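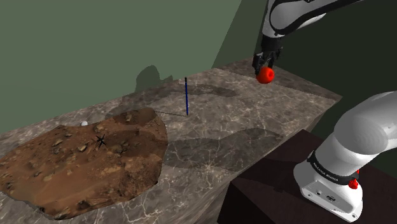
Braço robótico branco sobre uma bancada com padrão de pedra (imagem gerada por computador).

Riquelme volta em dezembro, e eu ainda não comprei bilhete

Chegou na semana passada o comunicado da Mandden: os Riquelme voltam aos palcos em dezembro, com sete datas e um disco novo na bagagem, chamado Savden. O texto fala em "regresso triunfal", em "som mais maduro" e em "a formação que os fãs pediam". Já assino este boletim há tempo suficiente para desconfiar das três coisas.

Comecemos pela formação. Do grupo que gravou Drirnwood restam o vocalista e o baixista. A baterista saiu sem que ninguém explicasse porquê, e a guitarra passou para Elli Tikkanen, que vem de um trio instrumental e toca muito bem. Vi-a em palco duas vezes e saí de lá convencido. Mas não me lembro de um único fã a pedir uma mudança de guitarrista, e gostava de saber onde a editora recolheu esse pedido. Perguntei por escrito. Responderam-me com a mesma frase do comunicado, agora em negrito.

Quanto ao som mais maduro, por enquanto só há duas canções para ouvir. A primeira é boa. Tem aquele balanço torto dos Riquelme, o baixo à frente de tudo, um refrão que entra tarde e sai cedo. A segunda parece uma sobra de Drirnwood com teclados por cima, e a letra rima "cidade" com "saudade" logo na primeira estrofe, coisa que a banda costumava gozar em concerto. Pode ser que no alinhamento do disco faça sentido. Pode também ser que a tenham escolhido para single por durar pouco e caber bem na rádio.

Depois há a questão dos números. A Mandden anuncia que a edição em vinil está limitada a 2.000 exemplares, numerados à mão. Muito bem. Acontece que a edição limitada de Drirnwood também era numerada, esgotou, e no ano seguinte apareceu outra igual com a capa num azul ligeiramente mais escuro. Quem pagou a primeira a preço de raridade ficou com a raridade que ficou. Se desta vez a promessa for para cumprir, bastava escrevê-lo preto no branco: não haverá reedição. Procurei essa frase no comunicado e não está lá.

O preço pede outro parágrafo. O pacote completo (vinil, cartaz, bilhete para uma das datas e acesso ao ensaio de som) custa 54 euros, o que para uma banda desta dimensão até me pareceu razoável. O problema está nas letras pequenas. O acesso ao ensaio é "sujeito à disponibilidade dos artistas", o cartaz segue em separado com portes à parte e o bilhete não é reembolsável em caso de adiamento, apenas trocável por outra data "equivalente". Ora, estamos a 18 de agosto de 2020 e adiamentos é o que mais temos tido. Eu próprio guardo na gaveta três bilhetes de concertos que foram empurrados para a frente, e um deles já mudou de sala duas vezes.

As salas, aliás, ainda não estão todas confirmadas. A maior da digressão leva 896 pessoas em condições normais, e ninguém sabe dizer que condições teremos em dezembro. Lugares sentados? Metade da lotação? Duas sessões na mesma noite? A Mandden diz que está a acompanhar a situação. Também eu estou, e não vendo bilhetes.

Dito isto, convém ser justo. Os Riquelme foram, durante uns bons anos, a melhor banda ao vivo que por cá passou. Tocavam em bares onde o palco era um estrado, carregavam o próprio material e faziam versões de dez minutos de canções que no disco tinham três. Quem os apanhou nessa altura fala disso com um brilho que não se compra. Se a entrada de Elli Tikkanen lhes devolver um bocado dessa falta de cerimónia, serei o primeiro a escrevê-lo aqui, com pedido de desculpa e tudo.

Na entrevista que acompanha o comunicado, ela é a única que diz alguma coisa concreta. Conta que aprendeu o repertório antigo de ouvido, que se recusou a usar os pedais do guitarrista anterior e que tocam a faixa-título de Drirnwood num tom mais baixo. "A voz já não vai lá acima e não há vergonha nenhuma nisso", explica. O vocalista, na resposta seguinte, fala de energia e de viagem interior.

Para os leitores que me perguntaram se vale a pena reservar já: façam as contas ao que podem perder. Quem quer só o disco pode esperar pelo lançamento e ouvi-lo primeiro. Quem quer mesmo o concerto deve ler as condições de troca antes de pagar e guardar uma cópia, porque as da digressão anterior desapareceram do sítio da editora pouco depois de começarem as reclamações. O pacote completo, eu deixava-o na loja.

Os bilhetes simples devem ser postos à venda quando as salas estiverem fechadas. A Mandden prometeu avisar as publicações com antecedência. Da última vez soubemos pela fila.

Na próxima edição: as respostas dos leitores sobre os festivais que não devolveram o dinheiro, e a lista corrigida das lojas de discos que continuam a aceitar usados.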